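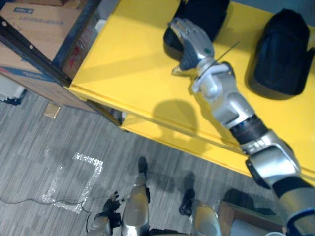

Workshop notebook, September, festival trailer edit

Started just after lunch and stayed far too long, so excuse the handwriting when Nadhirah types this up. We have 18 films in the program and I want a shot from each one in the trailer. Darcy thinks that's crazy for something that has to run under two minutes. Maybe! But last year we left a few out and I had filmmakers writing to me all month asking what they'd done wrong.

First pass came out much too long. The middle section is the trouble, all those people talking at desks, and each of them needs a full sentence before it makes any sense. I took the sound off the lot and laid Merle's accordion piece under it, and suddenly the desk shots play like a dance number. Funny and a bit sad. Keeping it for now.

Still missing

The clean file of Jelen. What we have is the preview copy with a timer burned into the corner, and I can't crop it without losing the woman's hands, and her hands are the whole shot. Wrote to Slamet again. He says the director is traveling and the drive is at her sister's place.

Subtitles for Karagiannis came in two versions and they don't agree. One says "shift" all through, the other says "turn," and in the scene at the bus stop it really matters which. Beverley reads the language better than I do, so I've left her both with the lines marked in pencil.

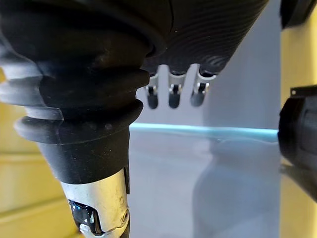
Title cards next, and I've gone back and forth on these all afternoon. White letters on flat black look like a tax form. Nadhirah tried a dark gray with a little grain in it and it's much better, warmer somehow, and it sits nicely next to the older films that were shot on actual stock. The look I'm after is that black rubber boot on the wrist, matte with fine specks of dust on it and just a pale shine along the ridges. So: grain at 15 in the settings, then a soft light from one side. Don't go up to 27 like I did the first time, it looked like a snowstorm and Darcy laughed for ages.

Sound notes. Penier is much quieter than everything around it, and if I bring it up you hear the fridge in the kitchen scene. I'm leaving it low and pulling the music down before it instead. Gavix has the opposite problem (the crowd at the gate is LOUD), so fade in from the cut and don't trust the meters on the small speakers.

Merle wants the accordion to come back at the end under the dates. I said yes before I'd heard it in place, and now I think it lands too early. Try it starting on the last shot of the night bus.

Tomorrow: chase Slamet, get the subtitle answer from Beverley, export a rough one for Darcy to watch at home on the phone with bad headphones, same as everybody else will.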